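Section 4: Sorting the hardware before you build

Okay, you've got the Dunberg bench unpacked and you want to start bolting legs on. I get it! But please give me a few minutes on the hardware first. I'm Akash Sengar, I wrote most of this guide at my own kitchen table, and the first time I built one of these I skipped sorting entirely and spent the evening hunting for a nut that fit (it was under the fridge, in case you wondered).

What you need
A clear divided organizer
A flat, hard surface with plenty of room
The hardware bag from carton 2
A rag

4.1 Set up the organizer

1. Put the organizer down close to where you'll be working. I like the see-through kind, and the pale Clondeck one is what I use, but any box with small cells is fine.

2. Keep one long open section free for the big hex bolts. They won't fit in the little cells and you'll only get annoyed trying.

3. Give the brass wing nuts their own compartment. They go on the vise guard in Section 7, so you won't touch them again for a good long while.
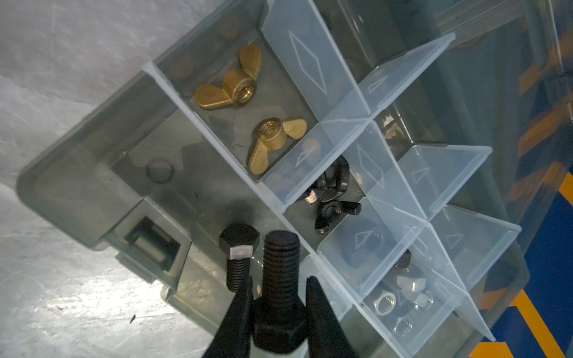 Fig. 4-1. Black hex bolts at the open section, brass wing nuts in their own compartment.

Note: The wing nuts are brass and the bolts are steel, so even if you do mix them up you can fix it by eye. Don't lose sleep over it.

4.2 Lay out the bolts and nuts

4. Spread the hex bolts and nuts out on the table. Don't pour the bag from up high like I did, nuts roll farther than you'd believe.

5. Separate by finish. You'll find dark bolts and shiny stainless ones, and the nuts come in silver and dark too. Dark bolts hold the frame together, stainless goes on the outside where you'll see it every day.

6. Now look at length. The dark bolts aren't all the same! Lay any two side by side with the heads lined up and the short one gives itself away. Short ones are for the shelf brackets, long ones for the legs. 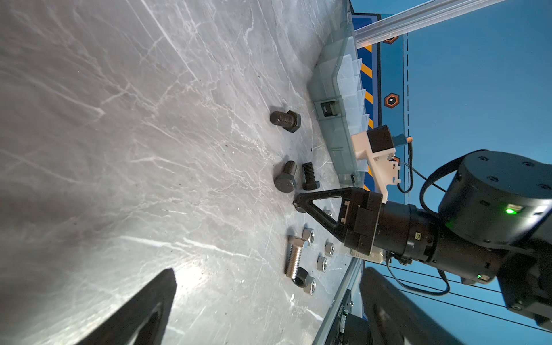

Fig. 4-2. Dark and stainless hex bolts with nuts, spread out before matching.

7. Try a nut on each bolt, fingers only. It should spin on easily for a few turns. If it grabs right away, back it off and try another nut. A small nut will not go on a big bolt no matter how much you want it to (I have tried).

8. Leave the matching nut on the bolt, threaded on just far enough to stay put, and drop the pair in the organizer.

CAUTION: Never force a tight nut with a wrench at this stage. Crossed threads can't be saved and you'll be waiting on a replacement.

CAUTION: Keep loose nuts away from small kids and pets.

4.3 If something's missing

Check the folds of the bag first, then the bottom of the carton under the cardboard insert. Still short? Write to the parts desk at Dresia and give them bag code 352, printed on your packing slip. They'll want the bolt length as well, so measure from under the head to the tip and leave the head out of it.

Note: Guides printed before August list the bag as code 300. Same bag, same parts.

Once every bolt has its partner, wipe the table down, close the organizer lid if yours has one, and go on to Section 5, where the legs finally go on!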